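Trestoleck: glosario doméstico de textiles y cuidados de la ropa
Fichero LÉEME, revisión del 11/1/19

Bienvenidos, y gracias por llegar hasta aquí. Trestoleck nació como una libreta de cocina en la que íbamos apuntando cómo se llamaban las telas de la casa de mi abuela, y ha acabado siendo un conjunto de 300 fichas en español, con equivalencias en rumano y sueco, sobre tejidos, manchas, costuras y maneras de lavar. Lo mantenemos entre Teodor Mocanu, Ragnvald Nyberg y quien escribe estas líneas, casi siempre por la noche y con bastante café.

Qué contiene

El archivo principal es fichas.csv, codificado en UTF-8 y separado por punto y coma (ya sé, ya sé, pero las definiciones están llenas de comas y nos cansamos de las comillas). Cada fila lleva 11 columnas: identificador, término, variante regional, categoría gramatical, definición, ejemplo de uso, rumano, sueco, fuente, fecha de recogida y notas. La columna de notas es un cajón de sastre y os pido paciencia con ella; hay recetas de jabón, refranes y alguna discusión entre Teodor y yo sobre si «percal» y «percalina» merecen ficha propia. Seguimos sin ponernos de acuerdo.

En la carpeta audio hay 48 grabaciones breves con la pronunciación de los términos rumanos, leídas por Teodor. Las suecas están pendientes: Ragnvald las prometió para octubre y se las recordamos con cariño.

De dónde salen las palabras

La mayor parte viene de conversaciones con familiares y vecinas, y otra buena parte de los cuadernos de la mercería Munteanu, que nos dejó copiar sus etiquetas antiguas. Cuando una palabra solo la hemos oído a una persona, la columna fuente dice «única». Conviene tomarlas con calma, aunque a mí son las que más me gustan, como «enjuagón» o «ropa de entretarde».

Las fichas se agrupan en 6 bloques: fibras, tejidos, prendas, costura, manchas y lavado. El último es el más desigual. Empezamos con el vocabulario del lavadero (tabla, pila, azulete, colada) y solo después añadimos el de las máquinas, donde «ojo de buey», «escotilla» y «puerta» conviven según quién hable.
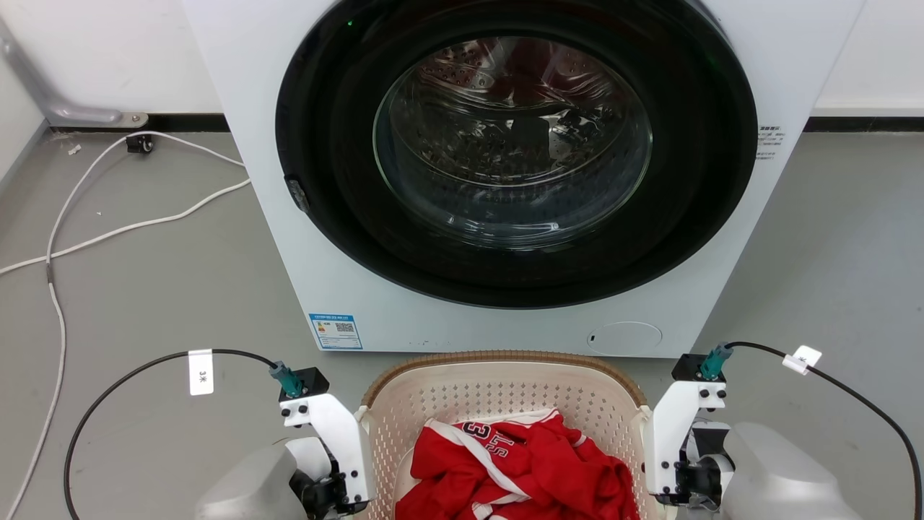
Bloque «lavado»: lavadora de carga frontal, con la puerta cerrada y el tambor de acero tras el cristal.

Limitaciones

Faltan muchas voces de América, y lo sentimos de veras. Las equivalencias suecas de costura están revisadas por una sola persona. Los acentos de las fichas más viejas se perdieron en una conversión desde Plitier y los vamos reponiendo a mano, así que si encontráis un «algodon» sin tilde, escribidnos sin apuro.

Licencia y cita

Podéis usar, copiar y adaptar todo citando «Trestoleck, glosario doméstico». Las grabaciones piden además el nombre de Teodor. La copia de respaldo está en Heltbridge, en la carpeta trestoleck-estable, y se actualiza cuando cerramos una revisión.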